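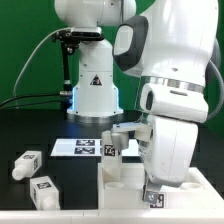
Teaching by hand: is it worth the time?

Natalia Solís and her group at Tirnico have spent the term showing a robot arm how to put tagged white pegs into a tray. A person guides the arm through the job, the joint positions are logged, and a model is trained on the result. Their target is 340 demonstrations before the end of July. Fifteen of those make a decent morning's work, I'm told, once the resets are included.

I went along to the open session with some doubts and came home with most of them. Every peg carries a printed marker, and so does the tray. The backdrop is plain green and the bench is black. Few workshops I've been in look like that, and the people at Jellport who hope to use the method certainly don't work in one.

Natalia's reply was that you have to start somewhere, and that hand guiding gives smoother motion than the remote rig they tried last year. Fair enough. I'd still like to see the success rate with the markers covered, and with somebody other than the person who recorded the demos setting out the parts. Neither figure was on offer.

The next open session runs for 30 minutes, with questions after. Bring some.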